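About Fultier

Home Newsletter Rule Tracker About Contact

Hi, and thanks for clicking on the page most people skip! I run Fultier, a small newsletter and reading service about public health rules and the businesses that have to live with them. Soda taxes, menu labels, sales licenses, warning signs by the register, the age on the sign behind the counter – if a city council or a state agency wants to change what a small store can sell or how it has to sell it, I probably have a folder on it.

I write from Gitard, which is a nice town with one good bakery and very slow trains.

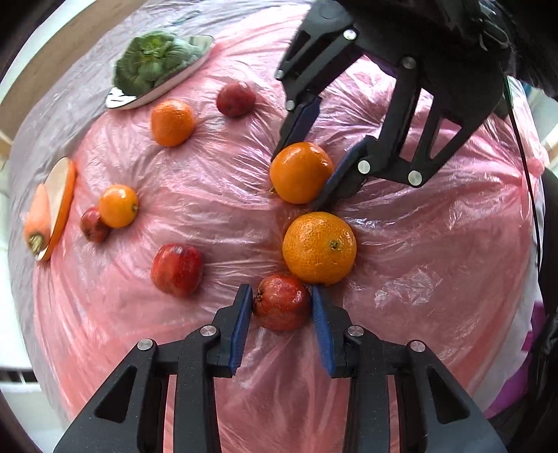
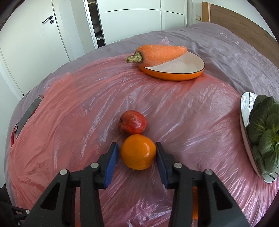
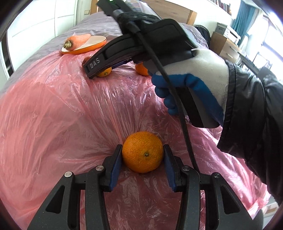 So, how I got into this. Before Fultier I worked for a regional grocery supplier called Erkex, in a job with "compliance" in the title, and what the job came down to was reading. Somebody in a state capital would post a proposed rule at the end of a Friday afternoon, and on Monday my phone would ring with store owners who had heard a version of it on the radio. Was it true they couldn't sell the big bottles anymore? Did the new sign have to be in color? (It did, that one time, and the shade of yellow was given by number.)

I liked those calls a lot more than I liked the meetings. The people asking had real money riding on the answer, and they were usually polite about it, even when the answer was bad. What bugged me was how hard the answer was to find. The news stories covered the fight: the governor says this, the industry group says that, parents are worried, a senator is disappointed. Fine, all true, but a store owner reading that still doesn't know what to do with the cooler by the door. Meanwhile the rule itself sat in a PDF that began on page 41 of something else.

I started sending a short email to the owners I talked to most. It went out on my own time, with my own spelling mistakes. They forwarded it to their cousins and their accountants, and at some point a school nurse wrote in asking to be added, and then a person on a county health board, and I thought, well, okay, maybe this is a thing. The first real issue of Fultier went out in December, to 60 people, the week everybody stops reading email. I would not recommend that timing.

We're at 3,070 subscribers now, which still makes me a little dizzy when I hit send.

What we do

The newsletter is the main event. It comes out once a week and it's free. Each issue takes one rule or one bill and goes through it in everyday words: who it covers, when it starts, what it asks for, what the fine is, and what stage it's at. That last part matters more than people expect. A bill being introduced and a bill being law are wildly different things, and an awful lot of panic comes from mixing them up. I've had readers pull a product off the shelf over a bill that never even got a hearing. So every issue starts with the stage, in bold, before anything else.

Then there's the Rule Tracker, which started as my own spreadsheet and kept growing. It lists local and state proposals by topic and by date, with a link to the actual text and a link to the comment page if there is one. It isn't complete. I'd love to tell you it was, but towns post things in strange places, and I once found a licensing change attached to the agenda for a parking meeting. If you spot something missing, please send it! Readers have filled in more gaps than I have.

The paid part is called Tikkanen. It's named after the street my first office was on, and I've had to spell it over the phone so many times that I now kind of regret it. Tikkanen is a reading service for small chains, independent stores, clinics and school districts. You tell me where you are and what you sell or look after, and I read the proposals for your area and write you a memo. No dashboard, no app, just a memo, usually two pages. If there's nothing going on, you get a two-line email that says there's nothing going on, and I try hard to make those as prompt as the long ones.

There are 5 of us working on all this. I write the newsletter and most of the memos. Two of my colleagues do the reading of agendas and dockets, which takes a patience I don't have, one handles subscriptions and the website, and one edits everything and takes out my exclamation points (not all of them, as you can see). We all work part of the week from home. The office has a table, a printer that hates card stock, and a wall map of counties that we bought secondhand and that turned out to be slightly out of date.

Where we stand

People ask this one a lot, usually in the tone of someone who has already decided. Are we for the rules or against them?

Some of each, and the five of us don't agree anyway. I've read health rules that I thought were smart, careful and overdue. I've also read one that required a small shop to post a sign bigger than its only window. In the newsletter we try to say what a rule does, who asked for it, and who says it will hurt, and we leave the cheering to other people. When we can't tell what a rule means, we write that too, and we call the agency. The staff who pick up the phone at these agencies are often glad to be asked, by the way. If you're a store owner and you're nervous about calling, please just call.

One thing I do have an opinion about is notice. If you're going to change what somebody can sell, give them time to sell down what they've already paid for, and put the start date on the first page. I've said this at three public hearings, to rooms of very different sizes, and I'll keep saying it.

I also think the health side deserves better than it gets from the business press. School nurses and county health workers see what's going on with kids long before there's a study to point to, and their comments in the public record are some of the best writing in it. Short, specific, a little tired. We quote them whenever we can.

Who pays for this

Tikkanen clients pay for nearly all of it. The rest comes from readers who chip in. We don't take advertising and we don't take money from manufacturers, trade groups or campaigns. Erkex is a client these days, on the same terms as everyone else, and any time we write about something that touches grocery supply we put a note at the top of the issue. If you think we forgot a note, tell me and I'll look into it.

We've had offers for sponsored issues. One was generous enough that I went for a long walk before saying no. I mention it mainly so that the next company will save itself the email.

Corrections

We get things wrong sometimes. When we do, the correction goes at the top of the next issue and stays on the web version of the old one, with the date. The worst so far was a fine I listed as $200 per year when it was $200 per violation, which is a pretty big difference if you own a few stores. A reader caught it within the hour. I sent a separate email to everybody that same afternoon and have read every penalty section twice ever since.

What we don't do

We're not lawyers, and nothing we write is legal advice. If you've gotten a citation or a letter with a deadline in it, you need an attorney in your state, and quickly. We also don't lobby, write comments on behalf of clients, or train cashiers on ID checks (we get that request a lot, and there are good local outfits for it – ask your licensing office who they like). And we don't cover federal court cases in any depth. We tried for a few months. It ate the whole week, and plenty of people do it better.

Visiting, writing, complaining

The office is upstairs from a shoe repair place in the middle of Gitard, and you're welcome to stop by, though please email first so somebody's there. The stairs are steep. If that's a problem we'll gladly meet you at the bakery.

For newsletter questions, hit reply on any issue and it lands in my inbox. For Tikkanen, use the form on the Contact page and say which state or county you're in, plus what kind of place you run. Students writing papers are welcome too, as long as you don't write the night before it's due. Teachers can reprint any issue for class without asking. Everybody else, please ask, and the answer is nearly always yes.

Page last updated 6 Aug 2024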